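Section 7: Trying out fingers on soft food

By now the arm should be homed and the wrist camera should be giving you a live view. If it isn't, go back to Section 6, because nothing below makes sense without it. I wrote this part after a long September of swapping fingers on and off, and I've left in the mistakes I made so you can skip them.

You'll be comparing two sets: the hard Drosgate fingers that come in the main box, and the soft black Rollel ones from the accessory bag. Do both, even if you already have a favorite (I did, and I was wrong!).

1. Press the stop button and wait for the ring light on the controller to go amber.

2. Slide off the old fingers. They come straight out toward you. If one sticks, wiggle it side to side - don't twist.

3. Push the new pair on until each one clicks. The long one goes on the left.

CAUTION: Keep your own fingers out of the gap while you release the stop. The jaws open fully on wake-up and they're quicker than you'd think.

4. In the controller, open Tool and pick the matching profile. Rollel is number 131 and Drosgate is number 90. I once ran a whole morning of soft fingers on the hard profile and made a lot of salsa.

5. Check the view from the wrist camera with the jaws wide open. You want to see both fingertips and a good stretch of whatever is between them. If one tip is missing, loosen the camera screw a quarter turn, nudge it, and tighten again.

6. Set out your food. I like a mix of things that fold, things that roll and things that hold their shape. Tomato slices are the hard test, so save them until the bread is going well.

7. Run the Pick and Hold routine with the force at its lowest setting. Raise it one step at a time and write down the first setting that holds.

NOTE: Kha Dương, who did most of the early runs with me, wipes the fingertips after every single pick. I wipe after every few. Whichever you choose, stick with it for both sets or your notes won't match up.

8. Swap to the other set and start again from step 1, same foods, same order.

Reading your results

Don't go by the grip count alone. My best session on paper was 243 picks with the hard fingers, and half of what came out was squashed. Put a column in your notes for the state of the food afterward, even if it's only "fine," "dented" or "ruined."

If a slice keeps folding over, try coming in lower and slower before you add any force. The Kaewsai controller has an approach speed slider under Motion, and I keep mine well to the left. The older Flostance controller hides the same setting under Path, and you have to save and restart before it takes.

When you're finished, take the fingers off and store them flat. The soft ones pick up a bend if they're left leaning on something overnight.
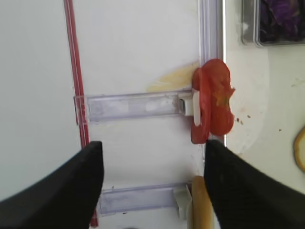

Wash the soft pair in lukewarm water with a drop of dish soap and let them air dry. The hard pair can just be wiped down. Section 8 covers saving your force settings to the controller, so keep your notes handy.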